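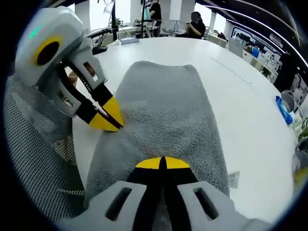
The otters at Treloar are weighed before they are fed. Kalkidan Mekonnen, who runs the small mammal section, sets a flat platform scale inside the holding den and waits. The animals have been trained to step on to it and stay for a count of two. Most mornings this works. When it does not, she leaves the line blank in the record and tries again in the afternoon.

Treloar Wildlife Park received its pair of Asian short-clawed otters from the collection at Nostness, as part of a planned breeding transfer. The female gave birth to 2 pups in the den, out of public view. Staff followed events on an infrared monitor and did not enter until the parents had begun leaving the nest on their own.

Pups of this species are born with their eyes shut and depend on both parents. The father carries bedding, and at Treloar he rebuilt the nest several times in the first weeks, moving hay from one end of the den to the other. Keepers responded by supplying more hay. They made no attempt to decide where it should go.

The first veterinary check was kept short. Fasil Weldu, the park's vet, sexed both pups, listened to heart and lungs, looked inside the mouths and fitted microchips. Each pup was back with its parents shortly afterwards. The heavier one weighed 300 grams at that check. Its sibling was lighter but within the range Weldu was prepared to accept, and no hand feeding was ordered.

"I would rather see a small pup gaining every day than a large one standing still," he says.

Swimming has to be learned. The den pool was drained to a depth of 30 centimetres and fitted with a ramp at each end, and the parents were left to introduce the pups to it. The mother did so by the scruff. The level will be raised in stages - the last of them is planned for December - and the outdoor stream will stay closed until both young can climb out unaided at any point along the bank.

Solid food came next. Minced fish was offered first, then whole sprats and small pieces of crab. Mekonnen logs what is taken and what is left under the rocks.

The pups will remain in the family group for now. Otters of this species live with older offspring, which help to rear later litters, and an early move would take that experience away. Tunitz has asked for a young female in due course.

The viewing window at the otter house reopens on 31 October.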